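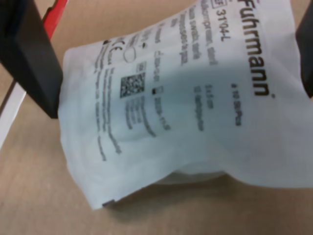 Notes for the Jukstead talk - Chenxi Lu
Aug 27, 2019

Slot is 42 minutes incl. questions. Don't run over, there's a band loading in after us.

OPENING

Play the clip first. Don't introduce it. Just hit play, let it go to the first chorus, fade.

Then: who here has written a band bio? Hands up. Who has written one for their own band, in the third person, pretending to be somebody else? Same hands, probably. Mine too.

Say who I am. Played bass in Umham, two records, long van rides. Now I write and edit press copy for small bands, mostly people I know or people who know people I know. Still play a bit. Keep this short, they have the program.

What the talk is: how to get a small record heard when there's no money for a publicist. Mostly about the words. Some about timing. A little about radio at the end if there's time.

THE BIO

Read the old Umham bio out loud. All of it, slowly. "A shimmering collision of memory and noise." Wait for the laugh. I wrote that. Took me a whole weekend.

What's wrong with it - you could swap in any band name. No town, no instrument, no song title. A person booking a Tuesday - no, take that out, say "booking a slow night" - can't tell if we're loud.

Now the second version. Read it:

"Umham are a four-piece who play fast songs with two basses and no lead guitar. The second album was recorded in a former carpet store."

Plain. Got us more replies in a month than the first one did in a year. The carpet store got asked about in every single interview. Fine by me.

Points to hit:
- lead with what it sounds like, in words your aunt would use
- one odd true fact, near the top
- name two songs, say which one to play first
- comparisons: ok, but pick bands of your own size once in a while, the writer might know them and like you for it
- length. One screen on a phone. Then a long version underneath for whoever wants it

Quotes from reviews. People stack them up like firewood. Pick one. Pick the one that says something, even if it's from a tiny blog and not the big paper. "Great live band" says nothing. The one we used for Awan's first single was "the drummer sounds annoyed" and it was perfect, she does.

Adjectives. Slide with the crossed out words goes here. Don't read them all. Ethereal, sonic, genre-defying, haunting, sun-drenched. Ask for more from the room, take maybe three.

THE AWAN RECORD

Main story, don't rush this bit.

Awan - duo, keyboards and drums, first full album. They had over 1,250 people on a mailing list from years of playing shows and had never sent it anything. Never! Names on a clipboard, typed up by one of their moms. I nearly fell off my chair.

So what we did:

Wrote to the list first. Before any press. Short, from the two of them, signed. Said the album's coming in October, here is one song early, reply if you want to tell us a place we should play.

Then 12 writers. Not a blast. Twelve separate emails, each one starting with something that person had written that the band had really read. That took longer than all the rest. Story about the one where I got the writer's name right and the name of thier magazine wrong - tell it if the room is friendly, skip if not.

Subject line was the band name, the word album, the month. That's it. No capitals, no "for fans of".

Results so far. Be straight about it - it's not out yet. We have a premiere agreed, a couple of sessions, one very kind no. Plenty of silence. Silence is normal, say that twice. Follow up once, after a week or so, add something new when you do (a date, a video). After that leave them alone.

Play second clip. The Awan one, quiet at the start so warn Plinov's sound person before I go on.

TIMING

Go quick here, running late by now I bet.

- monthly papers want it way before you think. Ask them the deadline, they'll tell you
- weekly listings need the venue, the door time, the price, in the first line. I've seen lovely emails with no adress in them
- local radio - find the show, listen to the show, write to the presenter and not the station
- college stations still take CDs, some only take CDs
- don't put out the single the same week as everyone you know. Talk to each other! Share a calendar

Photos. One wide, one tall, both with the photographer's name in the file name. Faces visible. I know, I know, the back-of-the-heads one is cool. Editors can't use it.

Plinov example - they sent a folder with everything in it, labeled, lyrics too, and a paper used the whole lot more or less as it came. Show the folder slide. Leave it up while people write it down.

QUESTIONS I'LL GET

Should we pay for playlist stuff - no. Long answer at the bar.

Should we hire a publicist - if you have a tour booked and some money you can stand to lose, maybe. Ask who else they're working that month. Talk to a band they worked with last year.

What if we're an instrumental band - same rules, say where people might have heard something like it. Somebody always asks about this.

Can I send you our bio - yes. Put email on last slide. CHECK the email is on the last slide, it wasn't last time.

Thank the Jukstead people, thank the sound desk. Merch table's by the stairs, Awan have shirts.

Take the adapter home.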